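The case for an open tray

Storage advice for table tennis balls tends to begin with the lid. Rakico sells a lidded tube, Drolis a zipped case with moulded cups, and club notice boards recommend both. I think the lid is the wrong place to start. For balls in regular use, a shallow open tray is the better container, and most practice rooms would be tidier with one.

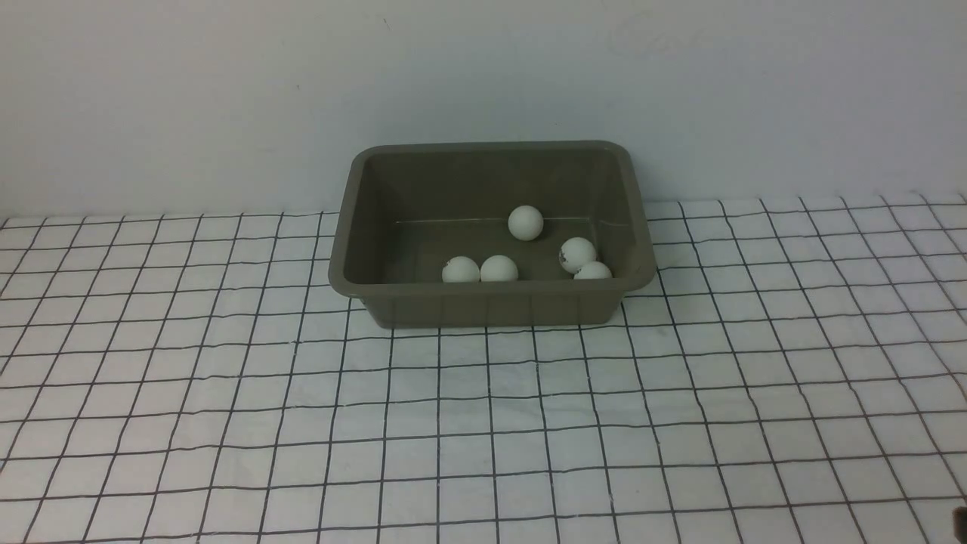

The argument rests on access. A tube gives up its balls one at a time, in the order they went in, so a cracked or worn ball at the bottom stays there until the tube is emptied. In a tray every ball can be inspected and reached at once. At Pekance, where I practise on a Sunday, we changed from tubes to trays in September and threw out 13 balls in the first week. They had been in circulation for months.
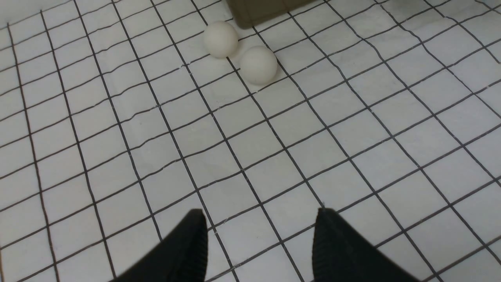

The usual objection is that open trays lose balls. They do, at the moment of filling and emptying, and a tube loses them too. What matters is how far a stray ball travels, and that depends on the surface and on keeping the work close to the container. A pair of balls lying on a pale surface with a dark grid, beside the box, is a small matter: the lines give the eye something to judge position against, which plain white would not. I would choose a patterned surface over a plain one for this reason alone.

Capacity is a weaker objection. A coach with over 1000 balls needs a bin, and Stasiv makes a decent one. Five or six in a tray will serve two players for an evening. The remainder can stay in the cupboard, with a lid on if preferred.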